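Hand-held gripper jaws close crooked and slip off keycaps

Posted by gudetska_garage, 24 Jul 2019

Hi all! First real build for me so please be gentle. I'm making a hand-held gripper in our shared shop, the kind you hold in your fist and squeeze, with two fingers out front and a little camera looking down between them. The idea is to record myself doing small desk jobs with it and later have an arm copy the moves. The arm is a long way off (I have the base and one joint, ha) but the gripper is printed and it opens and closes and I'm so happy with it I carried it around the house all evening.

Trouble is, the fingers don't meet flat. The tips touch first and there's a gap back near the mounts. Big stuff is no problem, a mug or a roll of tape comes right up. But I've been trying to pull keycaps off an old keyboard and the cap twists and pops out sideways nearly every time. I got 3 good pulls in 40 tries, and I'm counting one that landed on the floor.

Fingers are printed solid, flat pads glued on the inside faces, one screw each into the mount. I've tightened the screws till I got scared. Is it my pads or my print or what? Also, if anybody has a cheap way to tell how hard it's squeezing I'd love to hear it.

Lesitz
2 replies in this thread before mine got eaten by the login page, so short version: tighten the screws more. Mine were loose too.

Sneha Tripathi
Oh this is a fun one, and welcome! Please don't tighten the screws any more. One screw per finger means the finger can pivot around it, and if you're threading straight into plastic you'll strip it and then you get to print the mount again (ask me about November, when I printed the same part over and over and swore at it).

What I'd check first, in this order:

Take both pads off and close the bare fingers against each other in front of a window. If you see light near the mounts and none at the tips, the fingers themselves are toed in. If they close flat without the pads, your glue is thicker at one end and you just need to redo the pads. Clamp them between two straight pieces of scrap while the glue sets.

If the bare fingers are toed in, slip a bit of card between the finger and the mount on the back side and try again. Keep adding until the light gap is even from end to end. Then measure the stack and put that thickness into your model. I know it sounds like a hack but I've fixed two grippers this way and one of them has done over 300 picks since.

Then the pivoting. Put a brass insert in the mount in place of the bare plastic hole, and print a small ledge next to it so the finger has a flat edge to sit against. The screw only has to hold it there and the ledge does the lining up. It makes such a difference, you'll feel it on the first squeeze!

On keycaps, pick your practice keys. Leave the letters alone until the jaws are true, since their neighbors crowd your fingers from all sides. 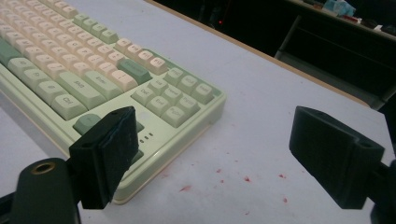
Keycap pulling is my favorite test for a new set of jaws, and I do it at the right-hand end of a full-size board, coming in from the side where there's open table to work in. Tape the board down first or it'll skate. I like the pale cream caps against the green case too, because when I go back through the recording I can tell right away if a cap has started to tilt. Start with Del, End and PgDn, which have bare case below them, so there's room for a fingertip on that side. Leave the long Shift for last. It often has a wire or extra stems under it and it will fight you. And squeeze from front and back of the cap, then go straight up, no wiggling.

For squeeze force, the cheapest thing I've used is a kitchen scale turned into a lever: rest one finger on the plate, close the other against a block, read the number. Crude but it'll tell you if today is the same as yesterday.

Post a photo of the light gap if you get stuck, I'd love to see it!

tradonberg3322
Agree with Sneha on the ledge. Two small things to add. Matte pads pick up dust from the shop and go slick, so wipe them with a damp cloth before each session. And if you glued yours with hot glue, that stuff creeps. I lost a week to it on my Srour build, where the jaws were straight in the morning and crooked by dinner. Double-sided foam tape was worse. Contact cement has held fine for me so far.

gudetska_garage
It was the glue!! Bare fingers close almost perfectly. Redoing the pads tonight with scrap and a clamp, and I'm adding the ledge to the next print anyway. Thank you thank you. Will report back on Del and End.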